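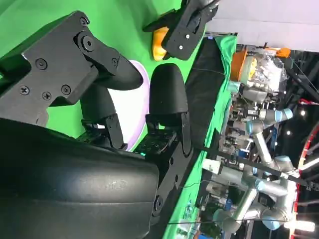
Two black grippers work over one green table, with a pale plate below them.

How does a robot learn to set the table?

Nobody is born knowing how to put food in a bowl. When you were very small, a grown-up maybe held your hand around the spoon and moved it together with you. After many meals your hand knew the way. With robots we can do something very similar, and in this page you will learn how.

Two ways to show

The first way is to show by hand. A person takes hold of the robot arm and pushes it gently along the path. The motors of the arm become soft during this time, so the arm does not fight against the person. Inside every joint there is a sensor, which is a small part that measures how much the joint is bent. The computer writes down all these measurements, many times in each second.

The second way is to show by remote control. The person does not touch the robot. Instead, the person holds a controller, or moves a second, smaller arm, and the robot copies the movement. In our workshop we have a small arm like this and we call it Raju. If you turn the wrist of Raju to the left, the wrist of the big robot turns to the left too. If you squeeze the handle, the fingers close.

Each way has something good. Showing by hand is easy to understand, and even a beginner can try it after a short lesson. But your own arms and your head can come in front of the robot's camera. With remote control you stand at the side, and the camera sees only the robot and the things on the table.

A camera close to the fingers

You have your eyes in your head. A robot can have a camera near its wrist, very close to its fingers. Then it sees its own gripper very big, and the plate or the bowl between the fingertips. When the wrist turns, the whole picture turns also, and the table can look as if it stands up like a wall. For you this would be strange, but the robot can get used to it.

The computer saves what the camera sees together with the numbers from the joints. So it knows: when the bowl looked like this, the person moved the arm like that.

One time is not enough

One complete showing, from the start to the end, is called a demonstration. For the task with the toy lunch, our team recorded 261 demonstrations. A good one took 39 seconds. After 45 minutes the person who steers must take a rest, because tired hands make shaky movements, and the robot will learn the shaky movements too!

Why do we need so many? Imagine you practice only with a plate in the same place. Then somebody moves the plate a little. You would look and find it, but a robot which saw only one place may go to the old place and close its fingers on the air. For this reason we change small things every time. The plate goes more to the left, or nearer to the edge, or the food is turned around.

The robot in the middle of a task

When the food must go in the bowl, the fingers have to be at the right height. If they are too low, they bump on the rim. If they are too high, the food can fall and roll away. The person who steers has to feel this with the eyes only, and it needs some practice. In the next picture there is something yellow and orange in a white bowl, and the fingertips are very close to it. 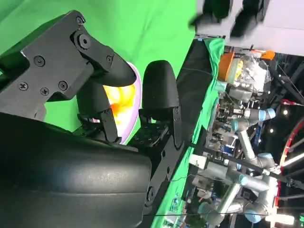 Try it at home

You need 2 people, one bowl, one spoon and a small soft toy.

1. One of you is the robot. The robot closes the eyes and holds the spoon.

2. The other one is the teacher. First, the teacher takes the hand of the robot and guides it, so that the spoon lifts the toy and brings it to the bowl. Do it slowly, five times.

3. Now the robot tries alone, still with closed eyes.

4. Put the bowl in another place and try again. What happened?

5. Change roles. This time the teacher does not touch, and says only words like "up", "down", "left" and "open".

Which way was easier for you? Write it down, and ask another pair what they found.

Words to remember

Gripper: the hand of a robot.

Joint: a place where the arm can bend or turn, like your elbow.

Sensor: a part that measures something.

Demonstration: one time of showing the whole task.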